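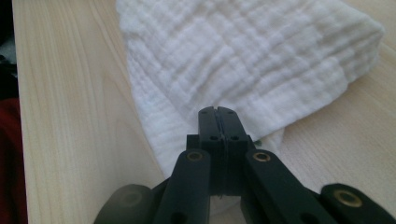 Ein gefaltetes weißes Musselintuch auf einem hellen Holztisch.

Was ist Musselin?

Musselin ist ein leichter Stoff. Meistens wird er aus Baumwolle gewebt. Viele Kinder kennen ihn, auch wenn sie den Namen noch nie gehört haben: Spucktücher für Babys, dünne Halstücher und Sommerdecken sind oft aus Musselin.

Wie entsteht der Stoff?

Baumwolle wächst an einem Strauch. Wenn die Früchte reif sind, platzen sie auf und die weißen Fasern quellen heraus. In der Spinnerei werden die Fasern zu einem langen Faden gedreht. Danach kommt der Faden in die Weberei. Dort laufen viele Fäden längs, das ist die Kette. Ein anderer Faden läuft quer, immer abwechselnd über und unter den Kettfäden. Er heißt Schuss. Bei Musselin liegen die Fäden nicht sehr eng. Zwischen ihnen bleiben kleine Lücken, und durch diese Lücken kommt Luft.

Manche Tücher bestehen aus 2 Lagen, die an vielen Stellen miteinander verbunden sind. Das nennt man Doppelgewebe oder Double Gauze. Nach dem Waschen zieht sich der Stoff etwas zusammen und wird knittrig. Bügeln muss man ihn nicht.

Woher kommt der Name?

Vermutlich von der Stadt Mossul im Irak. Händler brachten feine Stoffe von dort nach Europa.

So faltest du ein Tuch

Lege das Tuch flach auf den Tisch und streiche es mit den Händen glatt. Nimm die beiden unteren Ecken und lege sie auf die oberen. Dann klappst du die linke Seite auf die rechte – fertig ist ein kleines Viereck. Für eine schmale Schublade faltest du noch einmal.

Im Textilmuseum Flovholm steht ein Webrahmen mit 151 Kettfäden. Kinder dürfen dort selbst weben.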